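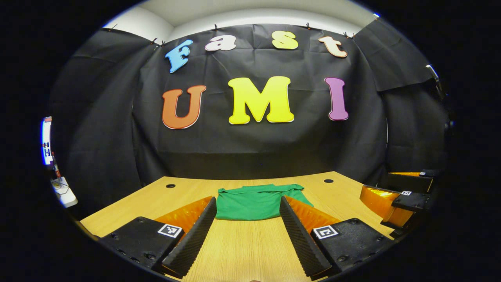 *Shirt folding table, with the two hand-held grippers. Bremlow open day.*

Wednesday, August 5, 2026

Bremlow washes, dries and folds workwear for hotels, clinics and a couple of food plants. I went to the open day mostly to see the folding side, as we have the same trouble in our own laundry: washing is quick, drying is quick, and then everything sits in a pile waiting for hands.

The site has 105 staff over two shifts. The tour began at the sorting end, where soiled bags come in on an overhead rail supplied by Gavalas. The rail went in last April. Before that, people pushed the bags across the floor in cages, and the woman showing us around said her shoulders had noticed the difference within a fortnight. The rail stops if a bag swings too far, and it stopped twice while we stood there. Each time somebody walked over, straightened the bag and pressed the green button.

Flat sheets and towels are already folded by machine. Shirts and tunics are still done by hand, up to 568 pieces per person on a good shift. The folders work standing, at benches set to one of four heights, and they swap places after each break.

The folding table in the photo is in a side room past the ironers. Staff take turns there folding shirts with the grippers in place of their fingers, and the recordings are used to train a robot arm. Enora, the firm running the project, expects the arm to start with plain short jobs and leave anything with press studs or a stiff collar to people. There was a green shirt on the table when we went in.

I asked one of the folders what it was like. She said the first day was slow and annoying, a bit like buttering toast in oven mitts, and that by the end of the week she had stopped thinking about it. Time in the side room is paid at the normal rate plus a small allowance, and it doesn't count against the piece rate. That last point took some arguing, she told me.

Questions over lunch were nearly all about jobs. The company says no folder will be let go before the end of next year, and that people who leave won't all be replaced. Several of the staff said they'd like that in writing. Two have already moved to looking after the Gavalas rail, with a short course and a better grade. The others I spoke to weren't sure there would be enough jobs like that to go around.

We finished in dispatch, where finished stacks are scanned with Flotance software and loaded by route. The drivers like it except when the label printer jams. Parking is at the back gate, and you need closed shoes to get past reception.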